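January 31, 2024

So they've done it. Fanerora has announced the Mevar series, after what feels like a decade of somebody's cousin hearing something from someone in a car park. I read the press release over toast and again on the bus, and I still couldn't tell you what the programme is about.

It runs to 515 words. I know that because I pasted it into the thing I use for work letters, which counts them for you whether you ask or not. Take out the names of the companies, the paragraph saying how thrilled Fanerora is, the paragraph saying how thrilled Trinine is, and the paragraph explaining what Fanerora is to people who are presumably reading it on Fanerora's own website, and you're left with a couple of sentences. A family living inland, years after the flooding in the first film, learns that a relative had something to do with the Mevar survey. There will be secrets. The secrets will span generations. I have never once seen a press release for one of these where the secrets stayed put in a single generation.

The working title is Chien. For anyone reading this who isn't me (hello, and why), Chien is the inland town in the second film, the one everybody is trying to reach for the whole of the middle hour. We see it for the length of one scene, in the rain, mostly from behind a lorry. I liked that scene. I liked it because you didn't find out much. Now there's going to be a whole series set there and I suppose we'll learn where the bakery is.

I should put down what I think properly, so that when it comes out and I've watched the lot in a weekend I can come back and be embarrassed.

The films are good. The first one is very good. It knew that a thing under the water is worse when you have a long time to look at the water. The second one had too many helicopters and a speech in it, but the bit with the ferry is as good as anything in the first. The third I've seen once, on a plane, with the sound coming out of one ear only, so I can't be fair to it and don't intend to try. None of them was crying out for more story. They were crying out for a better ending, in the case of the second, and a shorter one in the case of the third.
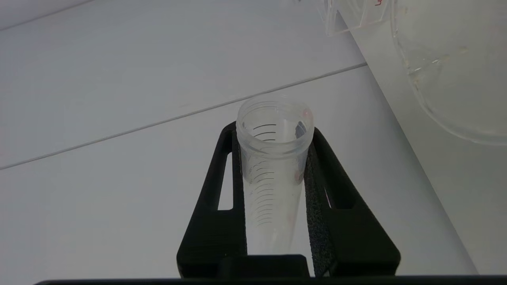
Clear plastic tube, no cap

What bothers me about the small-screen versions is always the same. A film about something enormous can only afford to show it a few times, so it has to make do with people looking frightened, and doors, and noise. Put that on television and there's even less money to go round for each hour, so you get people talking about it in kitchens. Then a flashback, in a slightly browner colour. Then back to the kitchen. I sat through all of that other one two years ago, the one in the desert, and by the end I could have drawn you a plan of the kitchen.

The release says the opening episode will run 70 minutes. Why? No story about an inland family finding a box of papers needs that long to get going, and I'm assuming there's a box of papers, there is always a box of papers. A long first episode tends to mean that it was written as something else, or that it's meant to look like a film in the little row of pictures on the menu. I'd be happier with forty and a reason to come back.

They say it'll be "grounded". Every one of these is grounded. I looked back at my entry from December, when the rumour was going round again, and I'd written "they will say it's grounded" and underlined it so hard it's come through on the next page. Not much of a prophecy but I'll take it.

Also "character-driven". As against what, I'd like to know. Weather?

Rang my sister at lunch to tell her. She's the only other person I know who saw the first film in a cinema, and we saw it together, in that awful one by the ring road with the seats that tipped you forward. She was delighted. She said she'd always wanted to know what happened to the survey team. I said we know what happened to the survey team, they're under the reservoir, it's the first shot. She said yes but before that. There's no arguing with someone who wants to know about before that. She thinks I enjoy being cross about it and she may be on to something, but I was cross about the desert one as well and I was right.

She did have one fair point. She said the films only ever had time for people who were about to be in trouble, and that a series might let us spend time with someone who just has a job and goes home. I'd watch that, I think. A person who checks the level in the reservoir every morning, writes it in a book, and slowly stops liking the numbers. If that's what Chien is then I'll take back half of this. But you don't get that past the people who write sentences like "a bold new chapter in a beloved universe", and it isn't a universe anyway, it's a few films about a flood.

Then there's Trinine. They've made two series before this, according to their own page. One I'd never heard of and one was the hospital thing that I rather liked, up until they put the fire in. The hospital one was quiet to begin with. People ate sandwiches on the stairs. Somewhere in the middle it was as if someone had come in and asked when the exciting bit was, and from then on every episode had an alarm going off. I worry about that. You can have a quiet idea and get it all the way to the screen and still lose your nerve in week five.

No cast announced. No director for the opener either, only a note that more will be shared "in the coming months", which can mean anything you like. No date. It seems odd to tell people about a programme when all you have is the name of a town, but then I've written all this about it, so it has worked on me well enough. That's the irritating part. Before breakfast I hadn't thought about Mevar for weeks.

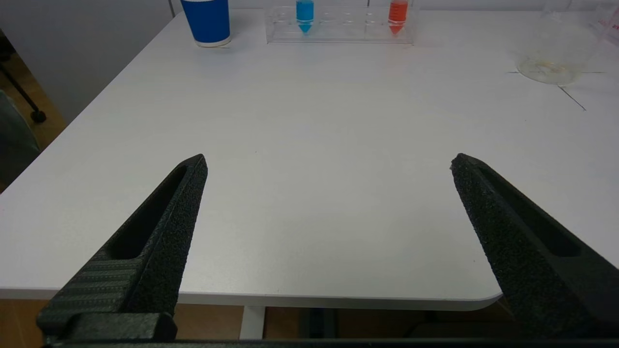
Will Chien carry straight on from the third film?
It's set years after the first one, going by the press release, which doesn't mention the third at all.

I copied that out because it's what my sister asked me on the phone and I had to go and look, and it is a bit strange, now I see it written down. Either the third film happens later, or they're going to behave as if it didn't happen. I know which I'd choose. The people on the forum are already working on a timeline. One of them thinks the flooding in the second film has to come after the series, because of a road sign. Another says the road sign is a mistake and was admitted to be one on the disc commentary. I have the disc somewhere. I'm not going to get it out.

(Got it out. The commentary doesn't say anything about a sign. It's mostly about how cold everybody was.)

While I had it on I let the Chien scene play. It's shorter than I remembered and the rain is heavier. The lorry pulls away and there's the street, a woman shutting a window upstairs, and the music doesn't do anything at all. I watched it again. I'd forgotten about the window. I suppose if they were clever they'd start there, with whoever she is, shutting it. They won't. They'll start with a map and some writing across the bottom telling us the year.

The other thing is the money. Fanerora went up again before Christmas and I'd more or less decided to drop it once I'd finished the lighthouse programme, which I'm only watching for the coats. If I cancel now I'll have to come back for this, and I'd lose the old price, or what they call the old price. My sister says I can use hers. Last time I used hers it kept recommending me things about weddings, and she complained that hers had filled up with submarines.

So I'll leave it running another month and see if they say anything more definite. I've written "Fanerora -- cancel?" on the calendar with the question mark a good bit bigger than the word.

Must find the box for that disc. It's sitting on the arm of the sofa and I'll only lean on it.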